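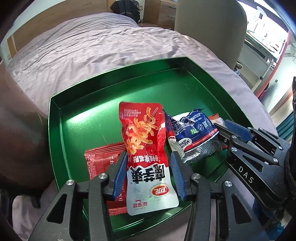
Snack swap time again!

Okay, the August swap. We had 28 people sign up (six more than I had envelopes for, so apologies to whoever got theirs in a bread bag), and my mail carrier and I are now on a first-name basis.

If you're new, it works like this. You send me a handful of small wrapped snacks, I mix everybody's together, and you get a handful back that somebody else picked. I do the sorting on the bed, which is the only flat surface in my place big enough, and yes, I've found sesame seeds in the sheets before.

Viorica Iordache sent sandwich cookies with Russian on the wrapper, and I've already put in a request for more. There was plenty from the Chinese grocery on Nustwood too, including a spicy-looking red packet with chopsticks on the front that I'm a little scared of and will absolutely be eating.
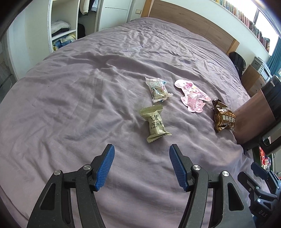 The sweeter stuff is harder to divide up. Everybody wants the nougat-type candies and I never have enough, so this time I'm doing one per envelope, no trades. The oat ones in the dark brown wrappers are great with coffee. Sesame anything goes to Ezekiel Crenshaw, who asked very nicely, in writing, twice.

And then there are the wrappers themselves. Tamsin Castellanos keeps hers flat in an old photo album, and I've started doing the same with the cute ones. I'm at 43 and running out of pages! 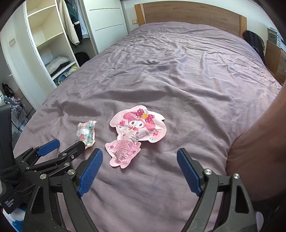

The pink bunny with the polka-dot bow. Straight into the album.

A couple of things for next time. Please keep it under 60 grams per snack, or the postage gets silly. Nothing homemade, nothing that melts (Hanne, I'm still cleaning my mailbox), and if you have an allergy, write it on the OUTSIDE of your envelope in big letters. Sign-up sheet is by the register at Holst, or just reply to this email and I'll add you.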